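Recording Practice: Revision 2 of the Household Handling Rules

Revision 2 of the rules for first-person demonstration recordings takes effect on December 8, 2019 at the Birex and Hinlow sites. It replaces the May text in full. Sessions already logged under the May text stay valid and do not need to be repeated.

Most changes concern small metal objects. Of 2642 clips reviewed at Mellor, 984 were returned, and the most common fault was a grasp hidden by the operator's own hand. Section 4 now requires that part of the object stay in view when the fingers close. For keys, either the blade or the ring meets the requirement.

Section 5 covers two-handed work. Each hand is labeled separately, and a hand holding an object keeps its "hold" label while the other hand reaches. The reach label ends at first contact. Lifting is a new segment, even if it follows at once.

Section 6 deals with surfaces. Glossy covers are permitted, glare included, provided that the handled object can be told apart from the reflections. Objects not used in the task may stay on the table. They are listed in the clip record under "other items" and are not labeled by hand. 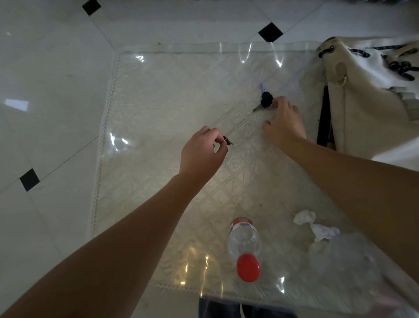
Ekitz asked whether the contact rule could be applied to a bunch of keys at all, given that the fob, the ring and the blades move separately and two annotators may pick different parts. The rule as adopted treats a bunch as one object. First contact with any part of it ends the reach, and the part touched goes in the notes field.

Clips that fail Section 4 or 5 are to be returned with code 1002 and the segment number. Corrected labels go back through the same queue.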